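Can a two-finger arm load a small fixture yet, or is it still a person's job?
Posted by Tia Greenwood, October 2019
Print this page | E-mail this page

We run short batches at Erkdale, usually 87 parts at a time. Someone sets each part into the recess of a slide fixture, presses a button and lifts it out. I have been asked if an arm with a plain parallel gripper could take this over. The part sits between two guide blocks, so there is not much side room for fingers. No vision system at present.

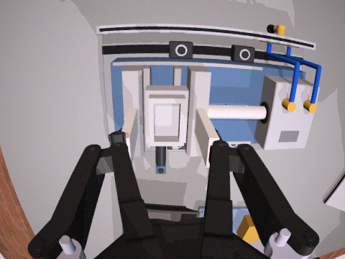

Part tolerance is fine, but the blanks arrive mixed in a tray. Has anyone done this without a full cell around it?

Nigel Ashworth
Yes, with conditions. Placing is the easy half. Check finger clearance to the guide blocks at full opening, not only at grip width - that is where we hit things. Simulate the approach first and try several wrist angles. On our line at Parsons the arm ran 704 cycles before a misload, and that one was a burr on the blank. Picking from a mixed tray is another matter. Buy or make a nest tray so every blank starts in a known place. Soft finger pads wear, so put them on the August shutdown list.

Lorcan Brophy
no. ours at Cilemow still can't fold a rag

Glenys Sowerby
Agree with Nigel on the tray. I would add a part-present sensor in the recess and interlock it with the slide. For 87 parts a batch, work out the changeover time before you order anything. Ours was 40 minutes and a person had finished by then. We kept the arm for the one job that never changes.

Contact us | Copyright Ukon Help Pages | Back to top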